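FOR IMMEDIATE RELEASE

Flimside opens sign-up for Uta, a kitchen share for people in small rooms

June. Flimside is putting countertop kit into 86 rented rooms this fall. No stove, no oven, no drilling. One microwave, one shelf, one box of dishes. Tenants pay 10 dollars a month and hand it all back when they move out.

The program is called Uta. First round went to the Rønning building, where most rooms have a sink and a single outlet and thats it. Feedback was short and mostly about cleaning. People wanted rounded corners, a light inside, a door they can wipe down without taking anything apart. So the cream-white model stays on the list.

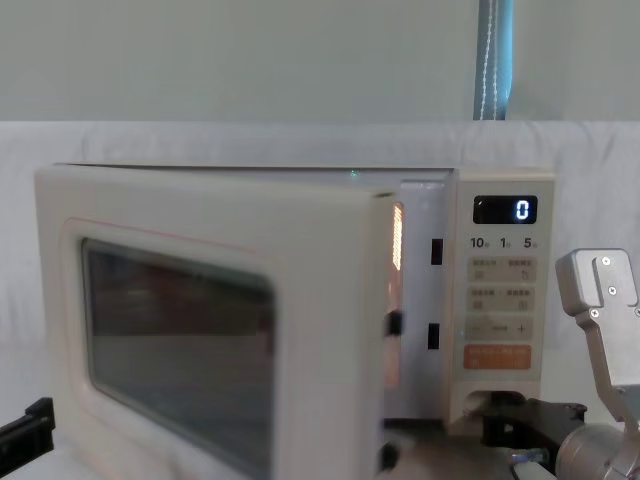
What tenants get

- Countertop microwave, cream-white, time labels printed on the panel
- Shelf and dish box
- A one-page care sheet, large type
- Swap within 8 days if something breaks

Care sheet is new. Written with Forkevska, the cleaning co-op that looks after the building's shared rooms. Main points: unplug first. Damp cloth, mild soap. Wipe the inside of the door as well as the window, grease sits around the rim. Go easy on the latches. Leave the door open a crack afterward so the inside can air out.
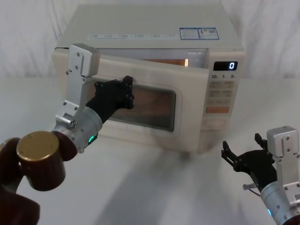
Same rule for returns. Units come back clean, aired and with the cord tied up, or there is a small fee. Flimside checks each one before it goes to a new tenant.

Sign-up is open now thru the end of August. Around 500 people are on the interest list allready, so rooms without any cooking space go first. Landlords can apply for a whole floor.

Press questions: Flimside front desk, mornings until noon. Product sheets on request.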